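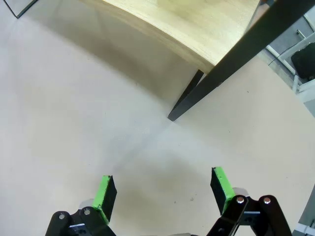 Corinne Leung
Letters Coordinator, Pullmont Historical Society

Speaker notes, Pullmont Library, 25 February 2026

Thank them for coming out, and mention the coats can go on the back chairs. Then start with the shoebox, the one everybody has somewhere, with a rubber band gone brittle and a stack of letters from an aunt you met twice. I'd like people to go home tonight and open theirs, even if they only get through one envelope before supper.

Say a little about the Brusano letters. There are 788 of them, written over 25 years between two sisters, and for a long while I thought they were dull! Weather, shoes, the price of eggs, whose cough was worse. It took me most of a winter to see that the eggs were the good part. (Read the one with the leaking roof. Slow down at the postscript.)

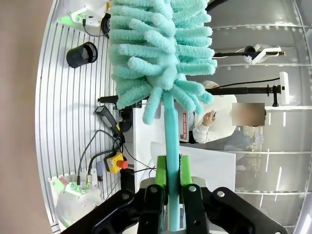

Old letters want very little from us, really, and most of the harm I see comes from people being too helpful. Please don't tape the tears, and don't press the folds flat with an iron, which I have seen done by someone who loved those letters dearly. The same goes for cleaning. A big fluffy turquoise duster like the one on the screen is lovely for the shelf the box lives on, but those soft fingers will catch on a torn edge in no time, so keep it off the paper. Clean, dry hands are fine for turning pages.

Pause for a sip of water. Ask who still has letters with the stamps on, and let them talk for a minute, they always want to.

Now the matter of what order to put them in. My advice is to leave them as you found them until you've written down how that was,
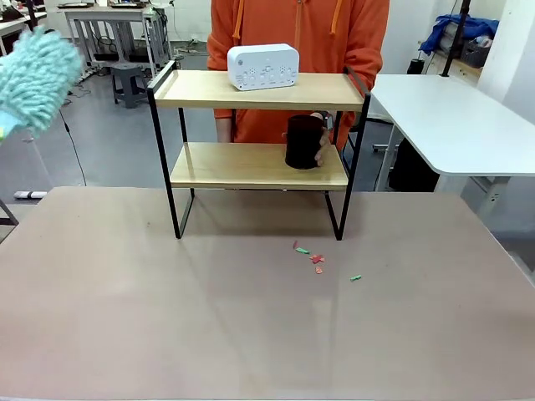
and only then sort by date if you'd like to. Pencil, never pen, and on the folder, not the letter. Somebody kept that recipe tucked in with the telegram, and it may be years before you learn why.

Close with the March reading evening and pass around the sign-up sheet.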